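Gratine Cutting Board Oil and Wood Finish

Sold by Cludmont Kitchen Supply
Sizes: 4 oz bottle, 27 oz refill can
Coats recommended: 2
Ships: Tuesday and after, never over a weekend

What it is

Gratine is a wood oil for cutting boards, countertops, butcher block and wooden spoons. It is mostly mineral oil, with a little beeswax to slow it down. The label calls it a "restorative wood nutrition system." Wood is dead. It doesn't eat. Please keep that in mind while you shop this whole aisle, our part of it included.

We carry it because it goes on evenly, doesn't smell like a candle store, and the cap on the small bottle closes properly. Those are our reasons. If you already own a bottle of plain mineral oil from the drugstore, it will do most of the same work, and we would sooner you use that up first.

What the label says, and what we think of it

"Penetrates deep into the grain." It goes in a little way. We sawed through an old maple board after a good soaking and the oil had stopped well short of the middle. End grain drinks more than face grain, as it will with any oil.

"Stops bacteria." We asked Gratine for the testing behind this and got back a brochure. Wash your board with soap and hot water, stand it on edge to dry, and don't count on an oil to clean anything.

"Lasts up to a year." Up to is doing a lot of work there. On a board that gets used and washed every day, we see it fade in weeks. On a sideboard that holds a lamp, a year is believable.

"Erases scratches." It darkens them, so fine ones are harder to see. A knife groove you can feel with a fingernail will still be there afterward. Sandpaper takes out scratches.

How it compares

Skelteter Board Butter is the one customers ask about most. It is a paste, heavier on the wax, and it sits on top of the wood more than Gratine does. Water beads nicely on it for a few days. It also leaves a drag under the knife that some cooks hate, and the tin is hard to open with oily hands. For spoons and salad bowls we like it better than Gratine. For boards we don't.

Espinoza No. 2 is a hardening oil. It takes a long time to cure and builds up a real finish, so it makes sense for a counter or a table. The price is steep and the rags need careful handling: lay them out flat to dry outdoors, never balled up in a trash can, as they can heat up and catch fire. Read that label all the way through.

If you can't decide, buy the small Gratine. You may find you don't need any more than that.

How to put it on

Start with a clean board that has dried overnight. Pour a small puddle in the middle and spread it with a cotton rag, going with the grain. Do the edges and the underside too. Boards oiled on one side only tend to cup. Leave it for a few hours, wipe off whatever hasn't gone in, then do it again the next day.

If it's still tacky the day after that, you used too much. Wipe it down with a dry cloth and wait. More oil won't help, whatever the brochure says.

Where finish photos mislead

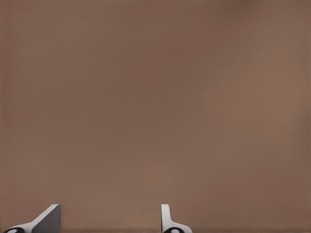
Color is the thing we get the most returns over, and we blame the pictures brands put on their labels, usually a board under studio lights with half a lemon on it. Oil makes wood darker and a bit warmer, and how much depends on the wood. A flat, smooth brown with nothing sitting on it, like the computer-rendered surface here, gives you a rough tone to hold in your head and very little else – real walnut has streaks, and real maple will come out yellower than you hoped. Test the underside first. If you don't like it there, you won't like it on top.

Who should skip it

Anyone with a plastic or bamboo composite board. Anyone whose board has a hard varnish on it, since the oil will just sit there and smear. Anyone hoping to save a board that has split along a glue line. That needs clamps and glue, and often a new board.

Returns

Unopened bottles can come back to Cludmont for a full refund. Opened bottles can come back for store credit if they're still over half full. The refill can is final sale, and we suggest trying the small bottle before you buy it. The dent some cans have near the rim happens at the factory and doesn't affect the seal.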